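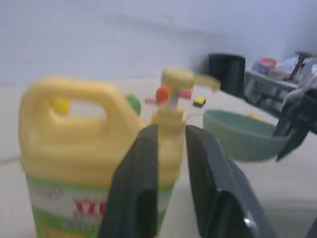
Detergente para louça

O detergente para louça é um produto de limpeza líquido, feito à base de tensoativos, usado para soltar a gordura de pratos, panelas e talheres. Escrevo este verbete para a enciclopédia doméstica Wolline e já aviso que tenho opinião sobre o assunto (lavo louça à mão desde os meus tempos na cozinha da pensão Rendon, e gosto!).

Embalagens

O líquido costuma ser vendido em frascos pequenos, em frascos com válvula dosadora ou em galões com alça e tampa de rosca. O galão rende mais e é um trambolho na beira da pia, então muita gente compra o grande e vai enchendo o frasco de válvula. Eu faço assim, com um funil, e mesmo assim derramo. Algumas válvulas trazem uma trava no pescoço, que se tira antes do primeiro uso. Já forcei uma achando que estava entupida.

Uso

Há duas escolas: pingar direto na esponja ou diluir numa tigela com água. Sou da segunda. Ponho 2 ml em cerca de 100 ml de água morna, mexo com o dedo e molho a esponja ali. Para panela engordurada, deixo de molho uns bons minutos com a mistura e vou passar um café. Chun-hung Chuang, que revisou este verbete, prefere pingar na esponja e acha a minha tigela uma frescura.

Esponja

A mais comum tem um lado macio e outro abrasivo, que risca antiaderente sem dó. Convém enxaguar, torcer bem e deixar secar em pé.

Ver também: sabão em barra, bucha vegetal, escorredor.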